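作業ノート 十月 Nivirier 卓上片付け / 右グリッパの開閉幅が遅れる件 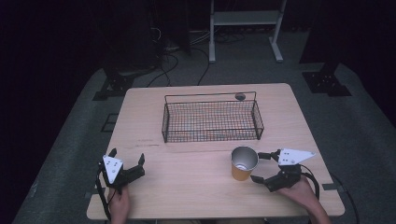
Theresia Bachmannからは、時計のずれで説明がつくのだからもう記録ソフトを新しい版に上げて先へ進もう、と朝一番に返事が来ていた。収録側の二台の時計が合っていない、新しい版では起動時に合わせ直す、だから直る、という筋書きである。

その筋書きを信じていない。信じていない理由を書いておかないと、来週の自分が面倒になって信じそうなので、今日はそこから書く。

発端のおさらい。手持ちグリッパで集めた「コップをかごに入れる」の軌跡を学習させ、Erdős(アーム側の計算機)に載せて回したところ、コップをつかむ段で指が閉じきらないうちに手首が上がりはじめた。コップは指の間で傾き、そこへ遅れて閉じる指令が来て、縁を斜めにつぶした。そこまでならコップ一個の話だが、つぶれたコップを挟んだまま腕が横へ動き、かごの縁の取っ手に指先が引っかかって、かごごと机の奥へ押していった。非常停止を押したのはIbsa Tsegayeで、私は画面の方を見ていて手が出なかった。この点は後でまた書く。

第一の疑いは学習の側だった。データが足りない、照明が違う、コップの銀色の内側が光って位置の推定が飛ぶ、等々。どれもありそうに聞こえるし、どれも確かめるのに時間がかかる。こういう「ありそうで高い」説明が並んだときは、元のデータをそのまま見るのが先だと思っている。そこで収録のファイルを開き、手元カメラの映像と開閉幅の数値を並べて再生した。

右手側で、映像の中の指がコップに触れているのに、数値の上ではまだ開いている。いつもではない。ずれていない収録もある。ずれている収録でも、途中まで合っていて急に遅れ、しばらくするとまた合う。遅れの幅は一定でなく、最大で600ミリ秒あった。つかむ動作そのものが一瞬なので、これだけ遅れれば「つかむ前に持ち上げる」ことを教えているのと変わらない。学習は言われたとおりに覚えたのだと思う。その意味では優秀だった。

目で見て遅れがはっきり分かるものだけ抜き出したら23本あった。「はっきり分かるもの」という基準は私の目なので、小さい遅れは抜けている。この数字を報告に使うときは下限だと書くこと。前の報告で別の数字が一人歩きした件をまだ覚えている。

時計説への疑問

時計がずれているなら、ずれはゆっくり溜まるはずである。水晶の誤差で一本の収録の途中にいきなり跳び、またいきなり戻る、というのは聞いたことがない。途中で時刻合わせが走って跳んだのだとしても、それなら映像の時刻にも段差が出るか、左グリッパの数値にも同じ段差が出る。映像の時刻は滑らかだった。左の数値も滑らかだった。右だけである。

Theresiaにこれを書き送ったら、左はこの作業ではほとんど動かないから遅れていても見えないだけでは、と返ってきた。もっともな指摘で、これには反論できなかった。コップをつかむのは右で、左は空の机の上で開いて待っている時間が長い。動かない数値がいくら遅れても平らな線は平らな線のままだ。だから「左は大丈夫」と言った昨日の私の発言は取り消す。正しくは「左は分からない」。

それで今日は、左右とも動かす収録を撮ることにした。

午前の試験

机、かご、コップはいつもの配置。黒い金網のかごを奥に置き、コップを右手前に立てる。変えたのは手順だけで、右でつかんで離すのを繰り返しながら、左も同じ拍子で空振りの開閉をする。拍子はIbsaが声で取った。メトロノームを使うつもりだったが、手元カメラの音声は記録していないので、声でも機械でも同じことだった。

やってみると左右で同じ拍子を取るのは案外むずかしい。私の左手は右手より遅れる。人間の左右差と信号の遅れを混ぜては何を測っているのか分からないので、判定はあくまで映像の指の動きと数値の差で取り、左右の比較は後回しにした。最初の数本はこれに気づかず撮ったので捨てた。ファイル名の末尾にxを付けてある。消してはいない。

結果。右には遅れが出た。左にも一度だけ、短いものが出た。

一度だけ、というのが厄介だ。左にも出た以上、右グリッパの個体不良という説は弱くなる。しかし右の方がずっと多い以上、まったく共通の原因だとも言いにくい。Ibsaは「両方に出るなら共通、片方に多いなら共通の何かを取り合って右が負けている」と言った。この見方は今のところ一番腑に落ちる。腑に落ちる説明は疑ってかかる主義だが、少なくとも試験の形に直せる。

入れ替え試験

取り合いだとすれば、入れ替えて動くものと動かないものがあるはずである。順に入れ替えた。

まずグリッパ本体の左右。ケーブルも差し込み口もそのままにして、本体だけを持ち替えた。遅れは右手側に残った。本体ではない。Tostaruraに返送する準備をしていたが、箱は閉じずに棚へ戻した。返送していたら、交換品が来るまで待って、届いたもので同じことが起きて、また疑うところだった。

次にケーブル。左右のケーブルを入れ替えた。遅れはやはり右手側に残った。ケーブルでもない。黒いケーブルは二本とも見た目が同じなので、途中で自分がどちらを持っているか怪しくなり、一度やり直した。白いテープを巻いて「甲」「乙」と書いた。最初からやっておけという話で、しかも前の月の自分のノートに同じことが書いてある。

三番目に計算機側の差し込み口。ここで遅れが左手側に移った。移ったというのは言い過ぎかもしれない。左に多くなり、右に少なくなった。右の遅れがゼロになったとは書けない。

差し込み口の話をすると、右を差していた側には手元カメラも同じ中継器にぶら下がっている。映像は量が多い。開閉幅は数値が一つ流れるだけだ。大きな荷物の後ろに葉書が一枚並んでいて、荷物がつかえると葉書も待たされる、という絵が浮かぶ。ただし、葉書が待たされたとしても、葉書に出した時刻が書いてあれば後で並べ直せる。遅れて届くこと自体は害ではない。時刻をどこで押しているかが本当の問題になる。

時刻を押す場所

Hinideo(収録ソフト)の説明書には「取得時刻を記録」とある。取得とは何か。グリッパの中で角度を読んだ時刻か、計算機が受け取った時刻か、ソフトが列から取り出した時刻か。説明書はそこを書いていない。書いていないものは一番都合の悪い解釈で読むことにしている。

昼のあと、受け取りの部分の処理を読んだ。外部に出せない部分があるので写しは貼らない。要点だけ書くと、開閉幅の時刻は列から取り出した時点で押されている。映像の方は、カメラ側が付けた時刻を使っている。つまり映像は詰まっても時刻が正しく、開閉幅は詰まった分だけ遅い時刻になる。映像は滑らかで開閉幅だけ跳ぶ、という見え方と合う。

合うが、これで決まりだとは書かない。処理を読んで納得するのと、処理がそのとおりに動いているのを見るのとは別の作業である。しかも取り出しの列がなぜ溜まるのかは、読んだ範囲では分からなかった。書き込み待ちかもしれないし、映像の圧縮が同じ糸で走っているのかもしれない。後者だと言いたい気持ちが強いので、わざと前者から調べる。

前者の試験。保存先を速い方の円盤に変えて撮った。遅れは出た。書き込み待ちだけでは説明できない。
後者の試験。映像の記録を切って、開閉幅だけ撮った。映像がないと目で照合できないことに、撮り終わってから気づいた。馬鹿である。別の携帯電話で横から撮る案が出たが、携帯電話の時刻を合わせる作業がもう一つ増えるだけなのでやめた。

代わりに、数値の届く間隔だけを見た。映像を切ると間隔が揃う。入れると、ときどき間が空いて、その後に溜まっていた分がどっと並ぶ。どっと並んだ分には、ほとんど同じ時刻が押されている。実際には開閉の途中の値なのに、時刻の上では一瞬で閉じたことになる。遅れるだけでなく、動きの形まで変わっているわけだ。これは朝の時点では考えていなかった。

そうなると、遅れの分だけ時刻を引いて直す、というTheresiaの次善策(新しい版が効かなかった場合の)も使えない。一定の量を引いても、潰れた形は戻らない。届いた順番は正しいので、等間隔で読まれていたと仮定して引き伸ばす手はある。しかしグリッパの中で等間隔に読んでいる保証を、私はまだ見ていない。Tostaruraに問い合わせ中。返事が「はい、等間隔です」の一行だけだったら、それも疑う。測った記録を付けてくれと書き添えた。

新しい版について

それでも公平のために、新しい版でも撮った。時刻合わせは確かに起動時に走っている。遅れは出た。頻度は減ったように見えるが、本数が少ないので減ったとは言わない。

Theresiaに結果を送った。返事は短く、了解、でも新しい版に上げること自体は続けたい、とのこと。それには反対しない。上げることと、上げたから直ったと書くことは別だと返した。少しきつかったかもしれない。彼女の左グリッパの指摘がなければ午前の試験はやっておらず、右の個体不良ということにして箱を閉じていたはずなので、その礼は別に書いた。

安全の方

データの話ばかりになったが、本来はこちらを先に書くべきだった。

データが悪ければ腕は悪い動きをする。それは今後も必ず起きる。問題は、悪い動きをしたときに止まるはずのものが止まらなかったことである。かごを押したとき、手首の力の上限は働かなかった。後で設定を見ると、上限は2段になっていて、軽い方は警告を出すだけ、重い方で初めて止まる。かごは軽いので重い方には届かない。腕から見れば、何にも当たっていないのと同じだった。

警告は出ていた。記録に残っている。画面のどこに出たのかとIbsaに聞かれて探したら、流れていく文字の中に一行あった。学習結果の表示と同じ色、同じ大きさである。私はその画面を見ていたのに気づかなかった。見ていたから気づけたはずだ、とは思わない。あれで気づけという方が無理だ。ただ、見張りのつもりで画面を見ていた人間が実際には見張りになっていなかったことは、書いておく必要がある。

止めたのはIbsaの手で、止まるまでにかごは机の縁の近くまで動いた。机の向こう側には人はいなかった。いなかったのはたまたまで、決まりがあったからではない。床をケーブルが這っているので、あちら側に回って整理する人は普通にいる。

これまでの手順書には「動作中は周囲に注意すること」とある。何も言っていないのと同じなので、今日から次のように変えた。手順書の方にも同じ文を入れた。

腕を動かす間、停止釦に手を置く役を決めておく。その役は画面を見ない。
画面を見る役は別に置く。一人のときは腕を動かさない。
机の奥側に人が入るときは、入る前に腕の電源を落とす。一時停止では入らない。
軽い方の上限でも止める。

最後の一つには反対が出た。軽い方で止めると、普通につかむだけで止まって仕事にならない、とIbsaは言う。たぶんそうなる。どれだけ止まるかを見てから緩めればいいのであって、緩い方から始めて事故のたびに締める順番は嫌だ、と答えた。物別れのまま、とりあえず軽い方で回している。夕方に動かした範囲では、つかむところで2回止まった。どちらも紙コップの縁に指が当たった瞬間で、止まってほしい場所かと聞かれると困る。Ibsaは何も言わずにこちらを見た。設定は変えていない。

既に撮ったデータの扱い

Erdősに載っている今の学習結果は使わない。消すのでなく、起動の一覧から外した。元の収録は全部残す。遅れのあるものだけ除いて学習し直す案があるが、除く基準が私の目である間はやりたくない。届く間隔の空きを機械的に見つける小さな道具を先に書く。空きが見つかった収録は、コップをつかむ場面と重なっていなくても除く。重なっていないから無害だという判断は、また私の目に戻ってしまう。

もう一つ気になっていること。前に撮った別の課題(布をたたむもの)も同じ中継器、同じソフトである。あちらは動作がゆっくりなので遅れが目立たなかっただけではないか。うまくいったと報告した課題なので開くのは気が重いが、うまくいった方を調べずに、失敗した方だけ調べて原因が分かったと言うのはおかしい。布の方の収録も同じ道具にかけること。

分かったこと、分からないこと

本体とケーブルの不良ではない、は言ってよい。ただし今の二台についてだけ。
開閉幅の時刻は取り出しの時点で押されている。処理を読んだ結果と、間隔の乱れ方が一致する。
映像の記録を切ると間隔が揃う。映像の何が効いているのかは未確認。圧縮か、中継器の混雑か。差し込み口を替えて遅れの側が移ったことは中継器を指すが、それだけなら右に残った遅れが説明できない。
グリッパ内部の読み取りが等間隔かどうか、返事待ち。
力の上限が軽い物に効かないことは、遅れの件とは独立に直す。片方が直ったからもう片方は後でよい、という扱いにしない。

次にやること

カメラだけ別の差し込み口に移し、グリッパは左右とも元の中継器のまま撮る。中継器の混雑が原因ならここで消える。消えなければ圧縮の側。どちらに転んでも、受け取りの時点で時刻を押すように直してもらう要望はHinideoの窓口に出す。文面はIbsaが下書きし、私が「おそらく」を足して回る係。

試験用のコップがつぶれたものばかりになってきた。つぶれたコップでは映像で指が触れた瞬間が読みにくいので、新しいものを下ろす。かごの取っ手は机の短い辺の方へ向けて置き直す案もあったが、引っかかりにくくして止まる仕組みの穴を隠すのは嫌なので、向きは変えない。

追記、夜。Theresiaから、布の収録をこちらでも一本開いてみた、袖のところで数値が跳んでいる気がする、と連絡あり。気がする、では困ると返しかけて、自分も昨日まで同じ調子で書いていたのでやめた。明日、間隔を見る道具にかけてから返事をする。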